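Home & Kitchen Help > Dishes and Cleanup

Matte plates drying with water spots and getting scuffed in the rack – what am I doing wrong?

Posted by Ratih Hartono
Tue 25 April

We replaced our old white dinner plates with a matte set in October. They are the shallow kind with a small raised rim, from the Edham range at Faltby. I like them a lot but they look worse every month.

There are two problems. The first is that they dry with a chalky ring near the middle, where the water seems to sit. The second is that I'm getting thin gray lines on the surface, mostly on the lower half of the plate. The lines don't come off with dish soap.

We have no dishwasher. Everything gets washed by hand, rinsed, and put in a rack next to the sink. Our water is hard. The last test strip said 389 and the leaflet puts that well into the "very hard" part of the chart. I don't want to install a softener for the sake of some plates.

The rack is an old coated wire one from Dhillon. The coating has come off the tips of a few of the wires. I usually put two plates in each slot because there are five of us and there isn't room otherwise.

Is it the rack, the water, or the plates? And is there any way to get the gray lines off?

Tags: hand washing, dish rack, hard water, stoneware

3 replies

Kartini Liew
Member, 800 posts

Both, I'd say. The rings are the water and the lines are the rack.

Gray lines on a matte glaze are nearly always metal marks. The glaze is a bit harder than the bare wire, so it takes a little metal off every time the plate slides in. It looks like a scratch but it's sitting on top. Matte glazes show it much more than shiny ones. If you run a fingernail over the line and don't feel a groove, it will probably come off.

For the marks, use a mild powder cleanser, the kind sold for cooktops. Wet the plate, make a paste, rub gently with a soft cloth for a minute, rinse well. Try it on the underside first in case it changes the finish. Don't use steel wool, it will make more lines.

For the rings, wipe the plate with a mix of half white vinegar and half warm water, leave it a few minutes, rinse, dry with a towel. Don't leave it soaking overnight. Some matte glazes don't like acid and will go patchy.

Then stop putting two plates in a slot. They hold water between them and the foot of one rubs the face of the other. If five plates don't fit, wash in two batches and dry the first one by hand.

Melati Purba
Member

just get shiny plates lol. I had matte ones from Netico and gave them to my sister. Same lines, and the knives did it too

Cempaka Goh
Member, over 4000 posts

I agree with Kartini on the cleaning. I'd add a few things about the rack and how you load it, as that is what fixed it for me. We have pale green plates and the same kind of water.

1. Change the rack, or cover the wires. Bare tips will keep marking the plates whatever you clean them with. You can buy slip-on silicone caps, or use short pieces of aquarium tubing pushed over the ends. I used tubing for a year before I bought a clear acrylic rack.

2. Hold the plate by the rim and lower it straight down into the slot. Most of the rubbing comes from dragging it in sideways. Stand the plates upright so the water runs off the face and doesn't sit in the dip in the middle. It's fine if they overlap from the side, as long as the faces don't touch. 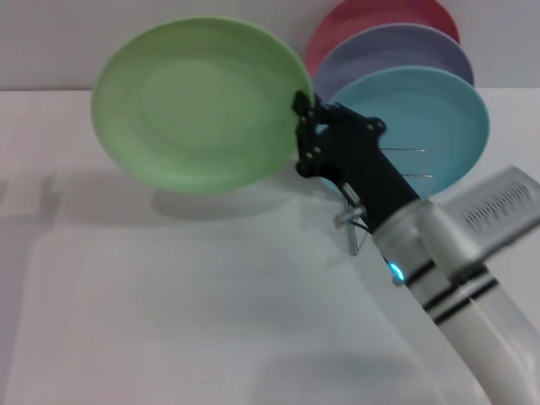 3. Rinse hot and tip the plate before you rack it. Hold it upright over the sink for a few seconds and let the water run to the bottom edge. Less water on the plate means less chalk when it dries.

4. Dry the middle by hand. You don't have to do the whole plate, just one pass with a cotton towel over the center. The rest can air dry.

5. Clean the rack too. Mine gets a vinegar wipe every 9 days or so, when I remember. Chalk builds up in the slots and that is rough enough to mark a soft glaze.

If the cleanser doesn't shift the lines after two tries, leave them. Too much rubbing can put a shiny patch on a matte plate – I have one like that and it bothers me more than the lines did.

Ratih Hartono
Original poster

Thank you all. I tried the fingernail test and there's no groove, so I'll get some cleanser this weekend and start with the worst plate. I also measured the counter and there is room for a longer rack if I move the kettle. Cempaka, does acrylic go cloudy with hard water?

Cempaka Goh
Member, over 4000 posts

A little, along the bottom where the drips collect. Vinegar takes it off. Don't use the powder cleanser on it.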